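Print this page | E-mail this page

Open Day at Clostotham: Your Questions

What will I see the robot doing?

Mostly tidying slippers! Our humanoid, Kong, works at a wooden shoe rack beside the armchair, and you're very welcome to stand and watch for as long as you like.

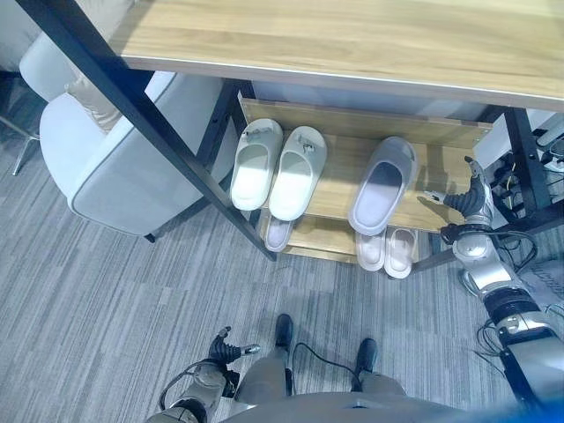

Stallutard Robotics Club

Does it use both hands?

It has two, certainly, but for the slippers it often reaches with the right — you may see the fingers go right inside a slipper, down near the heel.

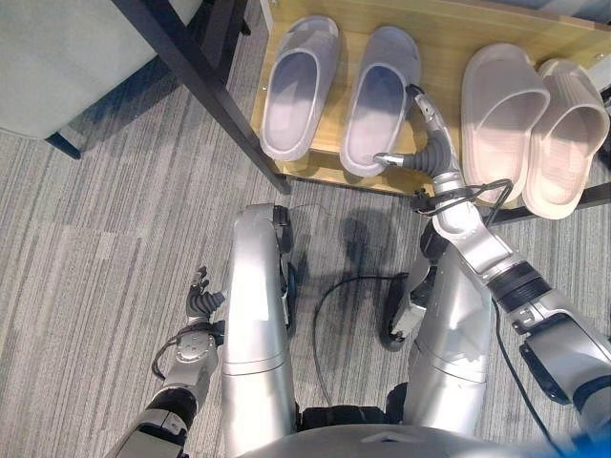
Clostotham, December 2021

How long is each demonstration?

About 13 minutes, with time afterwards for a good natter with the team, who do love to be asked things.

Can I bring children?

Please do, from the age of eight upwards. We ask everyone to stay off the carpet while Kong is moving — it has cables trailing on the floor.

Do I need to book?

No, just come along.

Last updated: after the November club meeting

Contact us | © Stallutard Robotics Club | Back to top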